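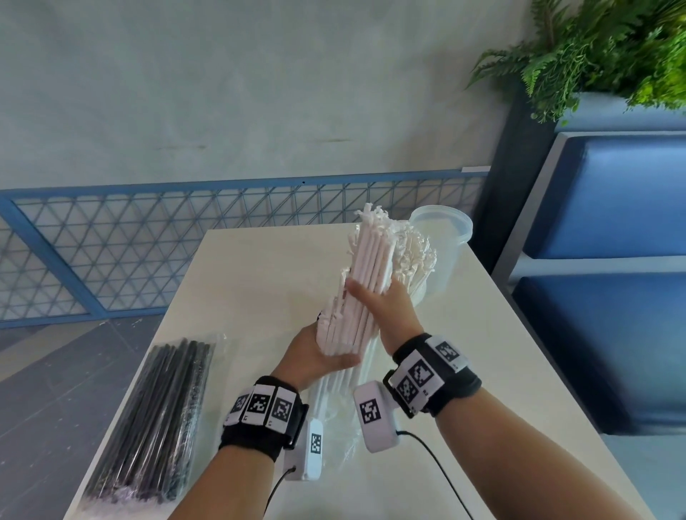

Wrist pose jumps when one hand turns palm up, filter it or fix the solver?

Posted in: Perception & Tracking > Fiducials

adeel_pirzada
Hi all, long-time lurker, finally stuck enough to post. I'm doing wrist tracking for our two-handed restocking set (project's called Purba, drinking straws into cups at a café table) and my poses are great until somebody rolls a forearm. Each wrist has a black band with three tags plus a bigger tag on the module, and the head camera does the looking. When the left palm goes up to cradle the straws, I get a pose that flips its tilt for a few images and then flips back. The hand obviously hasn't done that!

I've got 245 episodes recorded and 43 of them have at least one flip. I'm solving each tag on its own and averaging whatever's visible. My current plan is a low-pass filter and a stubby holder of cold beer. Talk me out of it?

TeguhYeoh
Consider yourself talked out of the filter. Averaging per-tag poses is your problem. A small square seen nearly front-on has two tilt solutions that fit almost equally well, and if one tag picks the wrong one you're averaging garbage with good data. Treat the band as one rigid body, chuck all the visible corners into a single solve, and the ambiguity mostly goes away, as the tags don't all face the same direction.

We had the same thing on Ladia last winter. I wasted most of June tuning a Kalman filter around it, which I'd like back.

rizalp
Gonna disagree with Teguh a bit. "Rigid body" is generous for a fabric band on a real wrist. It stretches and it creeps round your arm when you squeeze something. I'd keep the per-tag solves but carry both candidates forward and pick the one that agrees with the previous image. Cheap, and you don't need a band calibration that's stale by lunchtime.

Also what do your flips look like by phase of the task? Mine were nearly all in the reach.

adeel_pirzada
Good question, I went and sorted them. Mostly in the grab and the turn, hardly any in the reach. The reach looks lovely the whole way in, tags facing up at the camera:
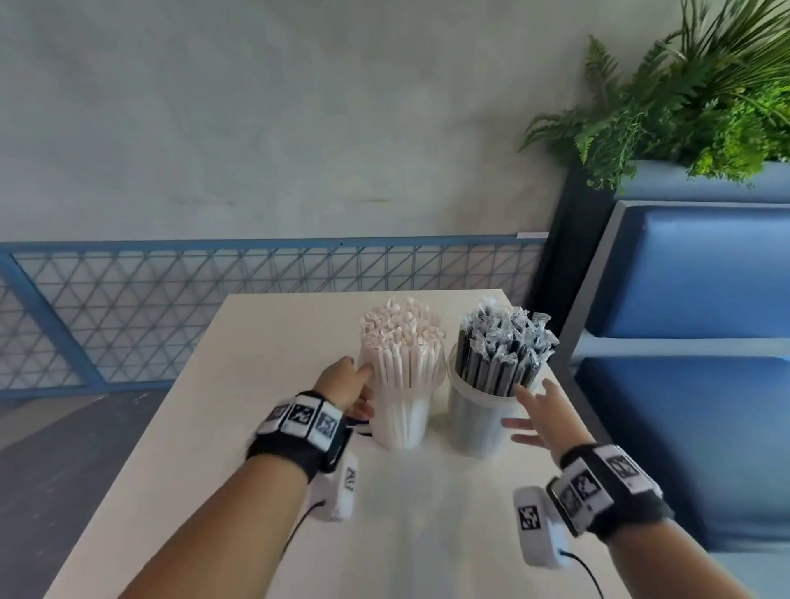
Left hand on the white straws, right hand on its way to the black ones.

Residuals are tiny in that bit. So I could use the reach to calibrate the band for each episode? Then it doesn't matter if it has crept since the last one.

TeguhYeoh
Yes, do that. Refit the tag-to-tag offsets from the reach, freeze them, then solve jointly for the rest of the episode. Rizal's creep complaint is fair but it's a slow error, and a flip is a massive sudden one. I know which I'd sooner have in training data.

rizalp
Slow errors are the ones that get past your QA script, mate. Just saying. If you freeze the offsets, at least log the joint reprojection error and reject anything over 2 pixels.

izzati.ong
Butting in because I do the segmentation side of this. Have you checked your timestamps? I chased "pose jumps" on a Zundberg rig for ages and half of them were the camera stream lagging the wrist modules by 116 ms. If you're fusing anything from those modules with the tag poses, a fast roll will look like a jump when it's only late.

Good place to check is a bit where the hands are barely doing anything, say one finger pointing and the other hand hovering over the plastic. If the pose still wobbles there it isn't latency.
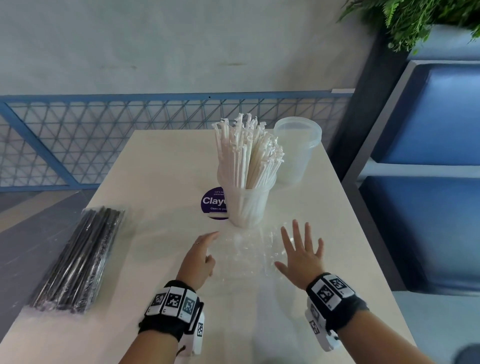
Re: Wrist pose jumps, what I changed (adeel_pirzada)

OK, ran the lot again overnight. Joint solve, offsets refit from each reach, Rizal's reprojection gate on top. The 43 bad episodes are down to 2, and both of those have a hand blocking most of the tags so I'm just going to bin them. Izzati, there was an offset in the module stream too, a lot smaller than yours. Fixed it anyway.

The crinkly wrap worried me (all that plastic) but I haven't found a false tag detection in it yet. Anyone seen otherwise?

rizalp
Not from wrap, no. I've had one off a tiled splashback though. Did you keep both candidates or go full Teguh?

adeel_pirzada
Full Teguh, sorry! I'll try yours on the 2 leftovers before I bin them, and I'll stick the refit code in the Cindidis repo once I've tidied up the variable names.

izzati.ong
Please don't tidy, just post it. I need it this arvo.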